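Morning all, or whatever it is when this lands. Quick one this month as I'm writing between loads of washing and the February deadline has already gone past twice. Main item is floors. Wood floors, winter, gaps. So many of you wrote in after the last issue that I gave up answering one by one.

Short version – your floor is probably fine. Heating goes on, air dries out, boards shrink across their width, gaps open up. Spring comes, air gets damp again, gaps close. Old houses have been doing this forever. Ours does it every year along the hallway and every year I get down on my knees with a flashlight and worry.

Where people get in trouble is filling. Wahyudi Hartono on the top floor of the Yeoh building filled his whole living room one January, did a lovely neat job, and by June the filler had been squeezed up into hard little ridges from one end to the other. Took him longer to scrape out than it took to put in. He asked me to print that so others dont do the same. Consider it printed.
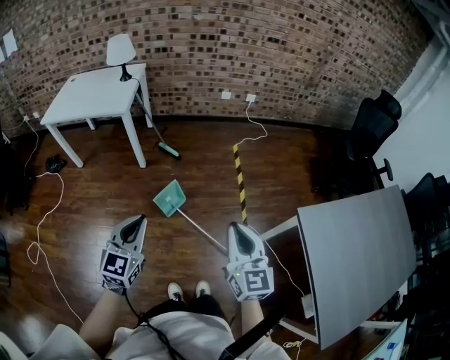

**Is it worth running a humidifier just for the floor?**

Depends how dry the place gets. Buy a cheap humidity gauge first and leave it a week, away from the radiator. If it sits under 30 percent day and night then a humidifier will help the boards and probably your nose too. If it's staying in the high 30s or 40s, save your money.

Couple more things on that. Don't aim the mist at the floor. Don't stand the thing on the floor either, Larasati Lau did and got a cloudy ring in the varnish that's still there. On a chair or shelf, couple of feet up. Empty the tank when you go away.

Now washing. Wet mopping in winter, please stop. Sulastri Pillai refinished floors for years before she moved into our street and she goes quite pale when she hears the word "bucket". Her routine, copied off the back of an envelope so forgive the order:

- Sweep first, soft head, along the boards and not across. Across just drops the grit into the gaps.
- Vacuum the gaps after, brush attachment, beater bar OFF.
- Cloth wrung out until it won't drip. Wipe a small patch, dry it, move on.
- No steam. She underlined this.
- No vinegar on anything waxed, it dulls it.
- Felt pads under chair and table legs, new ones before the heating season. The old ones pick up grit and then you're basically sanding.

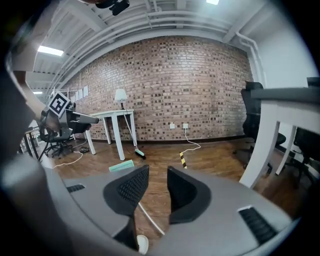

## Squeaks, and what to do about them

Same cause mostly. Boards loosen up a bit, rub on each other or on the nail. Try the powder trick before you pay anyone. Plain talc, or powdered graphite if the floor's dark and you don't mind the mess. Shake into the joint, lay a rag over, walk back and forth for a minute, sweep up. Lasts a few months. Watch your step after because talc on a finished floor is slippery as anything.

If it comes back in the same place every time, then somebody needs to get a screw into the joist. From below if you've got a basement. Vitalii Dovhaniuk has done most of the ones on the even side of the street and will come look if you ask nicely, he's at number 241. Bring your own screws, he's run out (again).

When to really worry: boards cupping at the edges in the middle of winter, when everything should be dry. That's water from somewhere. Dishwasher line, radiator valve, the joint under the tub. Find it before you touch the floor. Also anything soft when you press a key into it. And if one gap keeps getting wider through spring when the others have closed, get someone in to look underneath.

Costs, as people always ask. Amancay Cabral got two quotes to sand and finish her front room, 1,000 from Skametti and 500 from Rarkari. The cheaper one didn't include moving furniture or the third coat, and by the time those went in there wasn't alot between them. Ask how many coats. Ask who moves the piano. Get it in writing. She went with Skametti in the end and says the dust was bad but the men were nice.

Neither wanted to start before April by the way, they both said let the boards settle first. Fair enough.
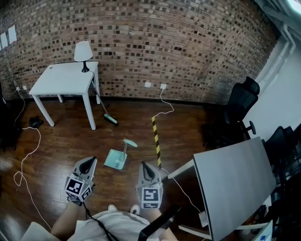 *Dark boards, brick wall, and a broom at the ready.*

Other bits. The Carolora tool shelf has a floor scraper and a moisture meter back in, sign the sheet please, the meter went missing most of the fall. Still looking for anyone with leftover oak strip, any length, Larasati needs a few feet for a threshold. And last issue I said tung oil dries overnight. It does not. Sorry to the two of you who found out with socks on.

Next month radiators, if I get to it. Send questions by the usual route, before the deadline this time – me included.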